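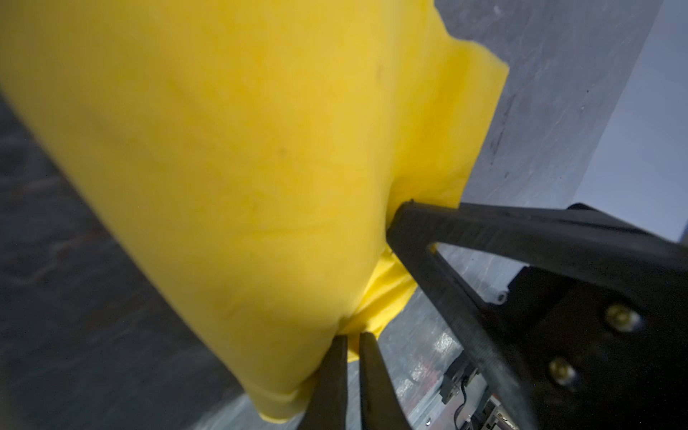

Dusters and cleaning cloths: folding, washing and storing

Thin yellow cloths are cheap, and most households own more of them than they can find. They get pushed under the sink in a ball, go stiff, and a new packet is bought. The notes below cover the cloths we keep at home and in the small workshop behind it.

Folding a thin cloth

A thin cloth will not hold a crease if you fold it in the air. Lay it on a table or the top of the washing machine and smooth it from the middle outwards with the flat of your hand. Bring the long sides together, then fold twice more. If the edge is ragged, turn that side in first. Do not chase every wrinkle. A duster only has to be flat enough to stack.

If you pick one up by a pinch in the middle, the corners drop and you have to start again. Take it by two corners on the same side.

Washing

New yellow dusters lose a lot of colour. Wash them on their own the first 3 times, or with other yellow cloths, and never with tea towels. Ours go in at 40 degrees with half the usual powder. Leave out fabric softener. It coats the fibres and the cloth then smears glass.

Shake each cloth outdoors before it goes in the machine. Any cloth that has had wax, oil or white spirit on it should be kept out of the wash and out of the tumble dryer. Oily rags can heat up and catch fire when they are left in a heap. Open them out flat, dry them outside away from the house, and ask the council how they want them put out.

Storing

Stand folded cloths on edge in a shoebox, fold upwards, and you can pull one out without upsetting the rest. Naheed Durrani wrote in to say she keeps hers in an old letter rack screwed inside the cupboard door, 22 cm wide, and it takes all she needs for upstairs.

Keep the kitchen cloths and the bathroom cloths in different colours if you can. If they are all yellow, snip one corner off the bathroom ones. Two snips for anything used on shoes.

When to stop using one

Small dark specks that stay after washing are usually polish or grit. Rub the spot with a fingertip. Polish does no harm, but grit will scratch a varnished table, so move that cloth to outdoor jobs. Once a cloth is thin enough to see your hand through, cut it into squares for cleaning brushes.

Related pages: Chamois leathers. Getting candle wax out of cotton. What to keep under the sink.

Page last checked 22 May 2019. Corrections to Ksawery Olszewski, please.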